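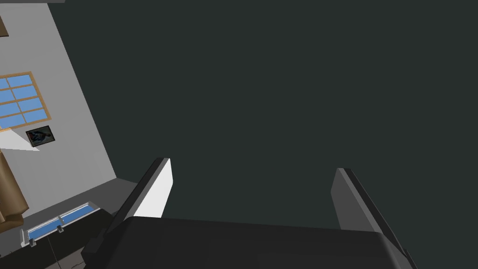
Can I run the Jakier gripper kit off the same power supply as my arm? If the supply has 2 amps spare at 24 volts, yes. If it doesn't, get the separate brick, part 102, and join the grounds.

Jakier two-finger parallel gripper – kit, bench built

Sold as a kit. Palm housing, two fingers, motor, driver board, screws, cable. You solder four wires and do the rest with a hex key. First one took Boyang Ren an evening at the Zostent shop, second one went quicker.

Opening: 80 mm, finger to finger
Control: USB serial or plain PWM
Mount: four-bolt pattern, adapter plate for Sirko arms in the box
Sim model: included, same finger travel as the real kit

Load the sim model first. Really. Try your grasps on screen before you bolt anything down – Sihan Yuan found her wrist limits were set backwards that way, and it cost her nothing but a restart. Model files are in the download with the firmware. Joint names match the driver, so scripts move across with one line changed (the port).

Wear: Eduardo Cruzado ran ours for 2,000 open-close cycles with the stock pads. Pads were getting shiny, no slop in the rails yet. Spare pads come in the bag with the screws, dont throw it out.

Not in the box – power supply, arm, camera, any kind of e-stop. Fit an e-stop. A cheap mushroom button on the motor line is fine.

Known problems
Firmware from before February homes too hard. Update it before first power up.
Long USB cables drop out. Keep it short or use a powered hub.
Left and right fingers are not the same part, check the stamp on the back before you tighten anyting.

Stock is small, we pack them at the shop in the evenings. Shared workshops can ask for a box of kits at the class price, write to Neema Nyanda. Wiring questions go to Ximeng Yao, send a picture of your board with the message.

Contact | © Zostent Workshop | Back to top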